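Last updated 14 March 2019

The Brindoven

The Brindoven had 12 rows and a balcony that had been closed since a man fell asleep in it and was locked in overnight. He asked for a refund. Josphat Langat, who had run the projector for most of his adult life, thought he should have been charged for the second showing.

In July the owners decided the theater needed a festival. Nazareno Farina was hired to run it. He had once directed a picture called Stasiv, which was three hours long and concerned a man waiting for a ferry. It had played at festivals in countries where people are polite.

"What do your customers like?" Farina asked.

"Air conditioning," said Josphat.

Farina wrote this down. He wrote everything down, in a small gray notebook with an elastic band, and later he would read it back to you as if he had thought of it.

The opening night film was to be Sandmont, a silent drama whose only print had sat in somebody's barn. The print came in a dented can with a letter asking that it be handled with reverence. Josphat handled it with a sandwich in his other hand. The second reel was missing. He told Farina, who closed his eyes for a while.

"We say nothing," Farina said. "The gap is part of the work."

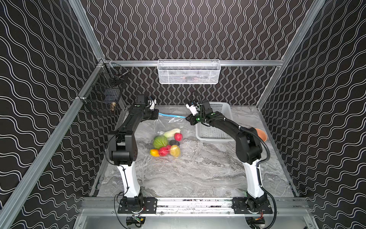 Opening Night

They sold 2 tickets in advance, both to Josphat's sister, who was bringing a coat and wanted somewhere to put it. Then it got up to ninety-six degrees outside, and by seven the line went past the shoe repair place.

Farina introduced the film for twenty minutes. He thanked the audience for its courage. A child asked if this was the one with the dog.

It ran. In the first reel a woman refused to marry a banker. In the third she was married to the banker, had a grown son, and appeared to own a mine. There was a murmur, then a laugh, then an argument in row four about whether the son was the banker's at all. People who had not spoken to each other since the parking dispute traded theories across the aisle. Up in the booth Josphat ate the rest of the sandwich and watched them through the little window.

Afterward a woman from the Zosari Weekly caught Farina in the lobby and told him she had never seen such a daring cut.

"Yes," he said. "We discussed it for a long time."

A man with a popcorn tub wanted to know how she got the mine. Farina opened his notebook, looked at a page, and sent him upstairs to ask the projectionist.

Josphat told him it was in the sequel.

Back to top | Contact the editors | All stories copyright their authors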